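Notebook, table setting task, January

Started at 9:40. Goal for this entry: find why the grasp proposal module gives bad width for the cups, and decide if we change the planner or only the labels.

The problem as I understand it. The segmentation gives one mask for a group of cups when they touch each other. The width estimator then takes the short axis of this mask and the planner asks for an opening that the fingers do not have. The command is clipped at the limit, no warning is written, and the episode continues like normal. I found this only because I printed the raw value before the clip. Grażyna saw the same in her log from the Sellico branch but thought it was a calibration error.

What I changed:
Clip in the width command now writes a warning with the raw value and the clipped value.
Mask splitting is on for small objects. It uses the rim edges, not the depth, because depth on glossy white glaze has holes and I do not trust it.
Pose class "on side" added next to "upright". Before, a cup on its side was treated as upright with a strange height, and the approach came from the wrong direction.
Plates are left as before. For them the planner looks only for the near rim.

Replay on 200 saved frames from the Filard set. Before the change the cups were merged in more than 25 of them. After the change I still have 3 merged. Two of these are cups one behind the other, where the back rim is mostly hidden, and I think no splitting will help there. We need a second view, or we take the front cup first and look again. I prefer the second way, it needs no new code in perception, only a new step in the task graph.

White on white is still difficult. The cups are on a white cloth and the boundary on the lit side is very weak, so the mask grows into the cloth. The soft shadow under the cup is a help on the other side, but the network also likes to take the shadow as part of the cup. I tried to raise the contrast before inference and it made the plates worse: the gray radial lines became strong and the plate was divided into pieces. Reverted. The striped placemat gives also some false edges, but they are long and straight and the filter for line length removes them.

One more thing about the finger mask. We cover the fingers with a fixed polygon so that the network does not see them, and this polygon was drawn for the old pads. With the present pads it is too narrow at the tip, so a piece of black pad stays visible and over a plate it can look like an object edge. I made the polygon depend on the opening width. Config is in the Zalewska folder, file name has the suffix "pads2".

Open:
Latency with splitting on, not measured yet.
Bowls in a stack, still one object for us. Maybe this is correct for now.
Ask Czesław if the Grendby export keeps the raw width, because without it the old episodes cannot be checked.

View from the gripper camera, place setting with cups on side:

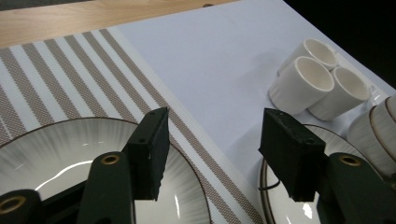
Czesław Ziółkowski: The Grendby export keeps only the clipped width, sorry. The raw value is in the controller log, but you must join by timestamp and the two clocks have an offset. I have a script for the offset and will put it next to your config. About the task graph, I agree with taking the front cup first, but please add a limit for how many times it can look again. In my version it went in a loop when the cup moved a little after each try.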